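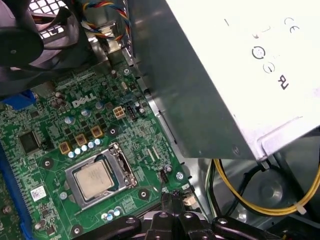
Photo: Flidier

What is a pension?

Money you save now for when you're old and don't go to work any more. That's it really. Grown-ups make it sound harder.

How does it work?

Say Mum works at a firm called Kendex, where they mend computers. Every month she gets paid. Before the money reaches her, a bit goes into her pension pot. £10, say. Then Kendex puts in £5 of its own. Free money! Well, sort of. It's part of her pay, she just can't have it yet.

Where does the pot live?

Not in a real pot. A pension company looks after it and buys tiny bits of lots of businesses, called shares. If the businesses do well the pot grows. If they do badly it shrinks for a while. Can go up and down alot.

Can she spend it on a holiday?

No. Locked up till she's much older.

What if she changes jobs?

Still hers. The old pot stays put, or she can move it to teh new one.

Try it: you save £5 a week in a jar. How many weeks to get to £200? And £700? Get a pencil.

Words to know
Employer: the firm you work for.
Retire: stop working for good.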